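Caring for old paper maps at home

Last updated: September

I love old maps, and half the fun is getting a tired one ready for the wall! Most of what you need is already in the kitchen drawer or the sewing box.

A map that has been rolled for years wants to stay rolled, so don't fight it. Leave it loose in a slightly humid room overnight, then lay it face up between two sheets of plain white blotting paper with a board on top. Books make good weights, but spread them out evenly or you'll get dents. Give it a week (longer if it's linen-backed) and peek as little as you can stand!

For surface dirt, use a soft, wide brush and work from the middle out to the edges. Stay away from hand-colored areas with any kind of eraser. Those old washes lift so easily, and a pink county border is gone before you know it. No tape, ever. My friend Anju Kushwaha mends small tears with thin Japanese tissue and wheat starch paste, and her repairs are gorgeous.

Clear a good big work surface before you unroll anything, and keep drinks in another room. 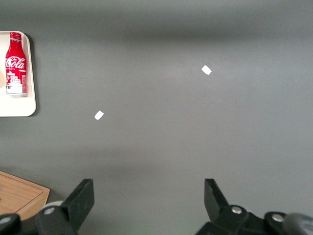
Gray tabletop with a white tray in the corner.

When you frame, ask for an acid-free mat and UV glass, and hang the map on a wall that gets no direct sun. A hallway is perfect.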